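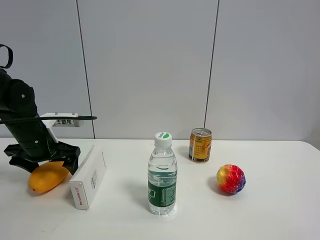
Fig. 1. Mango, carton, bottle and can on the white table.

Packaging and Everyday Claims
Grovstead College, Week 6 handout: What the outside of a thing tells you

Read this before the session. It goes with Chapter 4 of the course reader, although I part company with Chapter 4 in a few places, and I'll say where.

1. Starting point

The reader takes the view that packaging "speaks" to the shopper. I've never been persuaded. A carton doesn't speak. Somebody paid for a surface and filled it, and somebody else may or may not look at it. Most of what gets called communication in this field is ink that went unread. Keep that in mind whenever you meet a sentence with the word "messaging" in it.

We are going to work with ordinary goods: a piece of fruit, a white carton, a plastic water bottle, a gold-coloured drink can and a bumpy rainbow ball. None of them is interesting by itself. Students in past years have asked for better objects, meaning perfume and trainers. Perfume and trainers have had plenty of attention, and you already have opinions about them, and your opinions get in the way.

2. The mango problem

The mango has no label. It is also the easiest thing on the table to name. I'd like you to be a bit troubled by that, given how many pages of the reader are spent on how a package helps people recognise what they are buying.

The usual answer is that fruit carries its own signals. Yellow-orange skin means ripe, a mark on the skin means damage, and so on. Fine, up to a point. But colour is a poor guide to ripeness in mangoes, because several kinds stay green when they are ready to eat and others blush early while they are still hard as a cricket ball. The dark spot near one end of ours might be a bruise, or a scar from the tree, or nothing. You can't settle it by looking. If your essay says "the consumer reads the skin", I will write "reads what?" in the margin.

What shoppers do in practice is pick it up and press it, then smell the stem end. The hand knows things the eye is only guessing at. Fresh produce people have understood this forever and packaging people keep trying to put a plastic tray in between.

3. Cartons: the narrow side and the wide side

A carton standing on its end has a narrow face and a wide face, and they tend to do different jobs. The name goes where a shelf will show it. The small print goes where there's room. You'll find that pattern on the white box, with red lettering up the narrow front and a block of small dark print on the wider side.

Now the sceptical part. The reader says a name printed vertically is "dynamic". I think it is vertical because the panel is narrow and the word wouldn't fit the other way. Before you reach for a psychological reason, check whether the box was simply the wrong shape. This rule will save you a good deal of embarrassment in February, when the long essays are due.

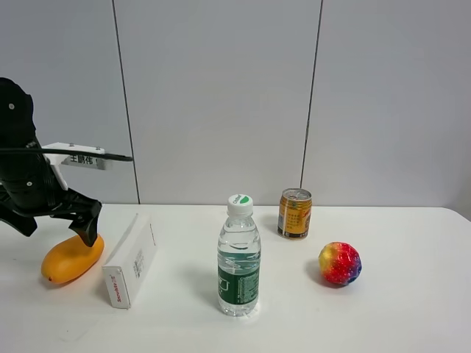
Fig. 2. The same goods with the ball to the right. Compare how much of each label you can make out.

Legibility is a separate matter from having a name. Try reading the carton in Fig. 1 and then in Fig. 2. I get something slightly different each time, and I wouldn't put money on either. White cartons with one strong colour are praised as "clean", and they may be, but a clean box that you can't read from a short distance away has given up the only job it had.

4. Clear plastic and the honest bottle

Clear bottles are often described as honest. You can see the water, so the maker has nothing to hide. This is one of the weaker arguments in the reader. You can see that the stuff is clear. You can't see where it came from, what's dissolved in it or how long it has been in the plastic. Tap water in a jug looks every bit as honest.

What a clear bottle does show is the level, if the label leaves it uncovered. A dark wrap around the lower half covers that part of the contents, and the shoulders are left bare, where the ridged plastic catches the light and looks fresh. I don't say this is a trick. I do say that anyone who calls the whole bottle transparent hasn't looked at how much of it is label.

Note the cap as well: white, with a green round logo on top. A logo on a cap is for someone looking down. Ask yourself who looks down at bottles. People loading a fridge, people sitting at a desk, people with the thing in their hand already paid for. It may be a small reward for the buyer. It may be that the cap had a blank circle on it and somebody hates blank circles.

5. Gold

Drink makers like gold. The claim you'll find everywhere is that gold "signals premium quality". Terence Whitlock and I tried this on a group from the evening course, using a page of plain colour swatches, with no names on them. We had 30 people. Of those, 20 said gold looked expensive and then, when asked what they would expect inside, most of the same people said an energy drink or a cheap lager. So gold looked expensive and the contents were expected to be cheap, both in the same head, in the same minute. 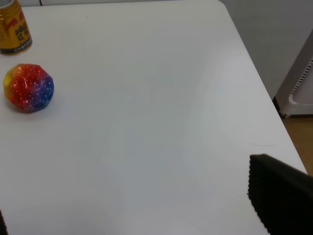 You can do what you like with that result. It was a small group, they knew we were up to something, and a swatch isn't a can. I bring it up because the published version of this kind of study, the one by Nemau that the reader leans on so heavily, used 600 people and asked only the first question. A large number of people answering half a question doesn't impress me. Had Nemau asked the second half, there might be no chapter.

Red on gold is another matter. It shows up well, it has a long history in several parts of the world, and it means different things in them. Don't write "in Asian markets red and gold mean luck" and move on. Which market? Which product? Says who? Ghorbani is much more careful here and I'd read her section twice.

6. Things with no package

The ball is the odd one out. It has no text that I can find, it runs from yellow and orange through red to blue and purple, and its surface is covered in little bumps. In Fig. 2 it could pass for some sort of strawberry. I'd call it a toy, or one of those squeezy things people keep beside a keyboard, but I'm guessing from the look of it, which is exactly what a shopper would have to do.

Goods like this usually depend on whatever they were sold in. Once the bag or the backing card is in the bin, so are the age warning, the material and the name of anyone you could complain to. The reader has very little on this. It treats the package as part of the product, and for most of a product's life it isn't there.

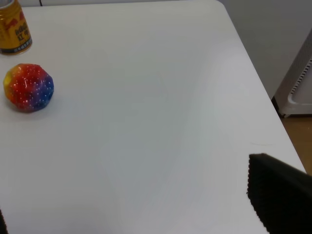 Notes on the can and the ball
By Parviz Soltani, Grovstead College. Revised November 11, 2022

I wrote this last part after the tutorial, and it's rougher than the rest.

Several of you said the can and the ball "belong together" because both are bright and both sit on a white table. Perhaps. White surfaces make nearly everything look chosen. Product photographers rely on it and so do expensive shops. Put the same two items on a kitchen counter beside a bread bag and I doubt anyone would use the word "palette".

Others noticed that you can name the drink can from its lower part alone. The metal body and the bottom rim are enough to tell you it's a can. Which drink it holds is harder, with only bits of lettering to go on, and I had three confident and different readings from one table of students. Recognising the kind of thing is easy. Recognising the brand is what the money is spent on, and it's the part that failed as soon as the top was missing.

The Fundbridge report in your reader claims that shoppers pick out a brand from 40 per cent of its label. I have looked for the method behind that figure and there's a paragraph and a chart with no scale on it. Don't cite it unless you also say that.

For next week

Bring one packaged item you've already opened, and leave the package at home. Write half a page on what it is and who it's for, working only from the item. Then go home, get the package out and mark every line in your half page that you got from memory of the box. Most people mark more than they expected to.

Terence is taking the second tutorial group. Essay plans go to him and reading questions to me. If the Ghorbani chapter is out of the library again, there's a spare copy in the tray outside my office, and it has to go back in the tray.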